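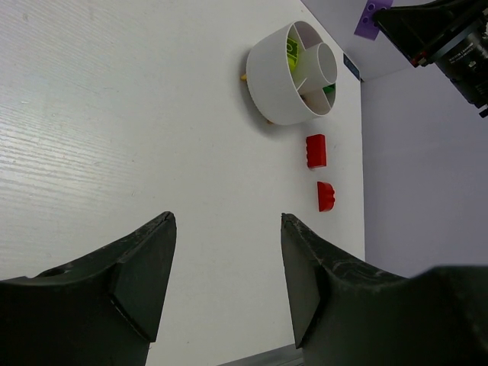
Saturday Mornings With the Brick Sorters

By the time I find the right door at Fallis Middle School, the robotics club is already arguing about red bricks. Two of them are lying on the white table in front of the gripper, and the kids can't agree which one it should go for first. The long one, says half the room. The short one, says everybody else, loudly!

I should say up front that I was terrible at this stuff in school. My one robot drove off a desk. So I came to Fallis expecting to nod politely for an hour, and I ended up staying until they stacked the chairs.

The club has 12 members and one big job this spring, a tidy-up contest called the Hondico. Teams get a table with toy bricks and bits of wood on it, plus a round organizer divided into compartments, and the robot has to put things away. Sounds easy, right? The walls inside the organizer are thin, and if you come down a hair too far to one side you hit a wall (I got to try it with the hand controls, and I hit plastic a lot).

Dulce Becerra is in eighth grade and runs the picking side of things. She showed me the scuffs on the two black fingers and told me she could match a few of them to particular mistakes. "That one's mine," she said, pointing at a long pale scratch. "I drove it into the table in March."

Their robot is called Wuma. The old one was Hao, and parts of Hao are still in a drawer, and you are not supposed to joke about Hao.

Murray Te Moana, who teaches shop and coaches the club, mostly stays out of it. He'd rather let a bad idea run for ten minutes than stop it, he told me, and then he went off to look for a screwdriver while a bad idea ran for ten minutes.

What surprised me was the notebook. Every practice pick gets a line in it, good or bad, with initials. They were on number 317 when I sat down, and Dulce wants 2000 before the contest. I asked if that was realistic. She shrugged and reset the arm.

They went for the long brick first, by the way. The short-brick people are still mad.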